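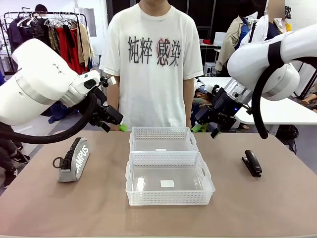

Progress report to the Kalto Fund
Ivden sorting room, period to 30 January 2026

Work completed
The sorting room has been in use since December. We have sorted 1779 donated items so far, of which 1247 were clothing and the rest small goods such as pencil cases, bags and desk supplies. The target for the full grant period is 2000.

Small goods are now sorted on the table into white perforated baskets. We used cardboard boxes at first, but they wore out quickly and were hard to see into. A stapler and a pencil case stay out as the standard pair for checking a new table layout.

Clothing is kept on the rack beside the table. It is packed tightly, with folded pieces in with the hanging ones – red, beige, dark blue plaid and a good deal of black. 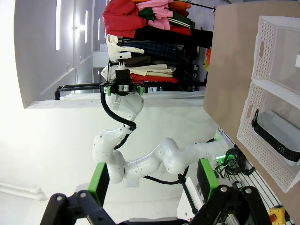

A second rack was ordered from Vavska and has not been delivered. Until it comes, we are limiting clothing intake to two drop-offs a week.

Spending
Baskets and hangers came to $589, slightly under budget. The balance on that line will go toward labels.

Next period
– Move winter clothing to the Falcão storage unit
– Agree on one label format for all baskets
– Send out the first batch of sorted bags and pencil cases

We do not expect to need a change to the end date.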